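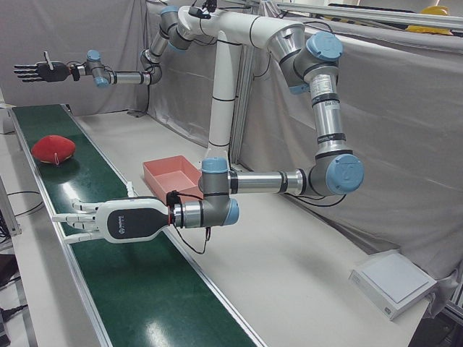 Keva bench conveyor, green belt: review after 30 days
Posted 2019-10-03 by Roswitha Fuchs

I bought the Keva for light sorting and packing of soft goods. It replaced a Meltico unit with a narrower belt.

Installation
Assembly took 60 minutes with the supplied hex keys. Leg height is set by threaded feet, and the locknuts need a second tightening after the first day. The belt runs long and can be placed diagonally to a work table, which leaves a gap between the two. Route any cables clear of it.

Belt and tracking
The green surface gives good contrast. A red plush item is easy to pick out at the far end. Soft, rounded pieces ride without rolling at the lower speed settings. At setting 9, light items shift when the belt starts — the ramp is too short and can't be adjusted. Tracking drifted to one side in the first week and held after one correction at the tail roller.

Cleaning
Lint collects along the return side. A damp cloth is enough. The lower cover has four screws and should have had clips.

Price
I paid 116 more than for the Meltico, from Nornow, with a spare drive belt included. The manual lists the wrong part number for the spare.

Rating: 4 out of 5. One point off for the start ramp.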